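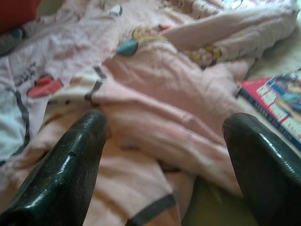
When I started in this group I believed that folding would be the difficult part. I had seen many videos of robots folding towels, and they were slow and sometimes funny, so I supposed this was where the research was. Now it is May and I have spent almost my whole first year on what comes before the fold: where to put the fingers when the cloth is in a heap.

With a towel you can look for a corner. With children's pajamas you have sleeves, legs, a collar, cuffs, and all of it can be inside itself. Our old method, which we call Pronard, looked at the heap from above with one camera and chose the highest point. Then the arm lifted it and hoped that gravity would open the rest. For towels this was quite good. For pajamas it very often lifted the middle of the back, and then you have a hanging ball of cloth and you must start again.

The new method is called Vukus (please don't ask me about the name, it was chosen before I came). It uses only the wrist camera, and it does not look for the highest point. It looks for edges that were sewn: a hem, a cuff, a band of trim in another color. The idea came from Rochelle Pruitt, who noticed that when she sorts her own washing she never looks at the whole garment. She finds a hem and follows it with her fingers.

So we taught a small network to mark, in each wrist view, which pixels belong to a sewn edge and which are only a fold. To a camera these two are similar. A fold has a shadow, a hem has also a shadow. Printed pictures make it worse. On clothes for children there are cartoon characters everywhere, and the outline of a character can be a very convincing "edge" for a network that has seen mostly plain shirts. For several weeks our robot was trying to pinch cartoon faces by the hair.

We repaired this in a simple way. Before each grasp the wrist moves 2 centimeters to the side and looks again. A real edge of cloth moves a little against the cloth behind it. A print does not, it stays with its surface. I was against this step at first, as it makes every grasp slower, and I argued for more training data. I was wrong. We had already 3,042 labeled views, and I labeled a big part of them myself in the evenings, and I can say that another 400 from plain shirts changed nothing we could measure.

With the side movement, the first grasp lands on a sewn edge much more often than before. I will not write the percentages here, they are still being checked, and the test set has only 10 garments, most of them from the families of people in our corridor. A reviewer would say that this is small and I would agree.

What still does not work: thick rolled sleeves. When a sleeve is twisted like a rope, the cuff is hidden somewhere inside and both methods fail equally. Also things lying near the garment. On a clean table the network is calm, but on a bed there are sheets, books and toys, and the straight edge of a book is the most beautiful hem it has ever seen. We now ask the fingers to close very softly first and to check if the thing between them is compressing. It helps with books. With a folded blanket it does not help at all.

The fingers themselves are also a small question. Ours are hard and glossy, and fleece slips from them if the pinch is shallow. Brodier, the workshop downstairs, offered to make us a pair with a rubber face, but Venckus, the project that pays for my position, needs the same hardware until the end of the comparison. So we pinch deeper and sometimes we take two layers when we want only one.

Next month I will try to grasp one cuff, slide along it until the seam, and only then use the second arm. If somebody has done this with fleece and not only with cotton, please write to me, I would like to read how you measured the slipping.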